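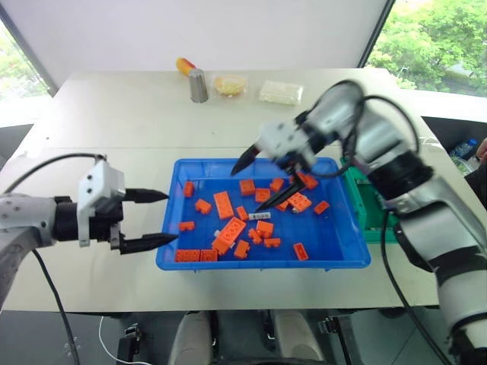 3.2 Materials and Presentation of the Bricks

Home | Archive | Current Volume | Submit

Toy building bricks were chosen as the sorting material because they vary in size and proportion while sharing a common system of studs and hollow undersides. The set used in the Andia trials was drawn from mixed lots supplied through Goson, and was checked for cracked or deformed pieces before use. Orange was kept as the main color throughout, so that participants would have to separate the pieces by shape. A small number of grey pieces was left among the orange ones to provide a simple color contrast within the same collection.

Figure 4. Orange bricks and a few grey pieces in the blue tray, lying at different angles.

The bricks were presented in a rectangular blue plastic tray with a raised rim, set on a pale table (Figure 4). The ribbed interior was retained after a pilot session at Clikivgate, in which a smooth-bottomed tray allowed pieces to slide together whenever the table was touched. Bricks were poured in from a bag and spread once by hand. No attempt was made to turn them to a common side. As a result, some bricks present their studs upward, some have a stud pointing sideways, and others show a hollow side.

This mixture of positions affects how easily a piece can be identified. Long bricks with the studs facing up were named quickly in the pilot. Short bricks were more often confused with one another, particularly when tilted or when resting against a neighbor. Pieces lying close to the wall of the tray posed a separate difficulty, as the rim limits the directions from which they can be reached. The brick flush against the front wall in Figure 4, with a squarer one directly beside it, is typical of this arrangement.

Each trial was limited to 300 seconds. Sorting was scored by shape group, and a piece placed in the wrong group could be moved at any time before the limit without penalty. The Dmytriv protocol, from which the scoring sheet was adapted, allows 400 seconds and uses a deeper container. Its longer limit was judged unnecessary for a tray in which most pieces can be seen from the start. A total of 27 trials was completed, of which 2 were excluded owing to incomplete scoring sheets.

Between trials the bricks were returned to the bag, mixed, and poured out again. Arrangements therefore differed from one trial to the next, and the effect of starting position is treated separately in Section 4.

Filed under: Play Materials, Sorting Tasks, Methods
Shares 27 | Comments 2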